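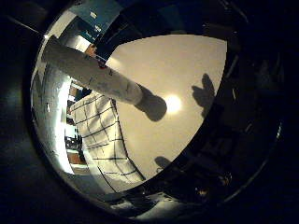

The request that reached Jonard's test department last August was for a cost comparison. The company assembles hand valves and small dispensing units in Pristdale, and its incoming inspection area had fallen behind the line it was supposed to feed. Management wanted to know what a pair of robot arms would cost against two additional inspectors. Haiyan Xu, who runs process engineering there, returned a different figure first: 689 part numbers passed through inspection in the previous year, and most of them arrived in boxes whose layout changed with the supplier.

That variety is the main difficulty. A fixed arm with a fixed program handles one part in one orientation very well. Incoming inspection has parts in bags, parts in trays, parts standing on end, and a sheet of paper somewhere in the box. Every changeover under the old method needed a programmer for most of a shift, and Jonard employed one programmer.

The approach chosen was to teach the arms by demonstration. An operator performs the pick, the arm's joint positions and the images from small cameras at the wrist are recorded together, and a model is trained on the result. The set for the first family of valve bodies came to 2848 recorded picks. Programming hours went down. Hours spent demonstrating, checking and throwing out bad recordings went up, and these fell to the inspectors.

Hadiza Chukwu had been an inspector for eleven years when the cell was set up. Her job card now reads "cell operator," and the grade is one step higher. The daily content is harder to classify. She still measures parts by hand in the morning, when the urgent lots come in. After the 10 a.m. break she works at the cell, where a typical block consists of 300 picks of the same item with small changes in position.

"The hand work is the same hand work," she said. "What changed is that I have to do it at one speed. If I hurry, the recording is no good, and I find that out the next day."

Her point about speed came up repeatedly on the floor. Inspectors are used to varying their pace: fast through a good lot, slow when something looks off. A demonstration set needs consistent motion, and the operators found this more tiring than the old work even though they lifted less. After the first month, blocks were cut from two hours to 50 minutes, with a rotation back to the benches between them. Output per block fell slightly. The share of recordings rejected at review fell by more, and the shorter block became standard.

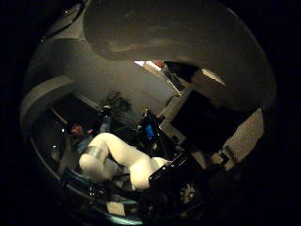
Rotation created a staffing question that the original plan had left open. With four trained operators, one absence meant either a closed cell or someone doing three blocks in a row. Radoslava Bednárik, the shift lead, trained two more people from packing. She expected objections from the inspectors, whose pay grade depended on measuring skills the packers did not have. The matter was settled by splitting the card in two: demonstration work at one grade, demonstration plus measurement review at the next. Both packers have since started the measurement course.

Maintenance changed less visibly. The arms themselves need little attention beyond lubrication intervals and a periodic joint check. Camera alignment is another matter. A wrist camera that has shifted by 2 millimeters will still produce a usable-looking picture, and the picks degrade gradually. Cyril Wainwright, the maintenance technician on days, wrote a check that takes six minutes at the start of each shift. He also rerouted the wrist cables twice before he was satisfied with the bend radius.

"Most of my calls on that cell are connectors," Wainwright said. "The drives have been quiet."

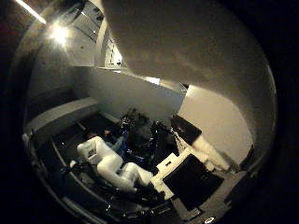

A white arm in the work area, with the partition wall behind it.

Prirwood, the integrator that supplied the cell, had proposed placing the operators in a separate room with screens. Jonard declined after a short trial. Operators wanted to hear the gripper close, and they wanted to reach the infeed tray without walking around a wall. The stop button was moved to the operator's side at the same time.

Results so far are mixed. The valve bodies run with few interventions. Thin-walled caps do not, and remain on the manual benches. Inspection headcount is unchanged, the backlog has dropped from nine working days to four, and overtime in the area has nearly disappeared – a change that some of the staff, who had counted on it, did not welcome.

Xu's department is now preparing the second part family, a group of brass fittings from a supplier called Mulder. Chukwu has asked that the operators see the tray design before it is ordered. The first drawings are on her bench, with corrections in pencil.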